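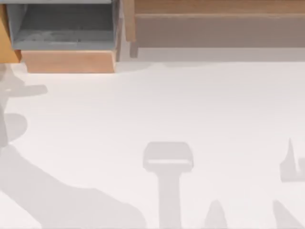
Likville to Open Shared Workspace for Small Trades in Former Dristari Building

June 9, 2026

The Likville Office of Economic Development has approved the conversion of the former Dristari building on Lodeo Street into a shared workspace for small trades and home-based businesses. The decision follows a public comment period in which residents and business owners submitted written statements on the use of the property.

The building has stood vacant since the Dristari stationery company moved its operations out of the city. Under the approved plan, the ground floor will be divided into 34 work bays available for monthly rental. The upper floor will hold a meeting room, a small lending library of trade manuals, and offices for the staff who will run the site. The basement will remain closed until drainage work on the north side of the property has been finished.

Lahcen Abdel Rahman, director of the Office of Economic Development, said the city had received a steady flow of inquiries from people who had outgrown a spare room or garage but were not ready to sign a commercial lease.

"A five-year lease is a serious commitment for a person who repairs shoes or binds books," Abdel Rahman said. "We want those businesses to stay in Likville, and a bay they can rent by the month gives them a way to do that."

Rent has been set at $380 per month for a standard bay and includes electricity, heat and use of the loading area. Tenants will be asked to sign an agreement of 12 months or less, which may be renewed twice. Businesses that use open flame, solvents or heavy cutting equipment will not be accepted at the site — the fire marshal's review found that the ventilation system could not support such work without major changes.

Construction has been awarded to Abou Zeid, a building contractor that previously carried out repairs to the Likville public library. Work on the roof and the front windows will begin later in June. Lodeo Street will remain open to traffic during construction, although the parking lane in front of the building will be closed on the east side. Delivery vehicles serving neighboring stores should use the alley entrance.

Several statements submitted during the comment period raised concerns about noise and evening traffic. In response, the office revised the proposed operating hours. The building will now close at 9 p.m., and deliveries will not be permitted before 7 a.m. A request to add a public cafe on the ground floor was not adopted, although the plan leaves room for one near the south entrance should the office revisit the matter.

The office received 65 written statements in all. They may be read at the records counter in City Hall during regular business hours, together with the floor plans and the fire marshal's review.

Applications for bays will be accepted once the interior work has passed inspection. Priority will be given to businesses already registered in Likville, and half of the bays will be held for first-time tenants. Application forms will be available from the Office of Economic Development and at the library's main desk. Persons who need the forms in another language or in large print should contact the office in advance.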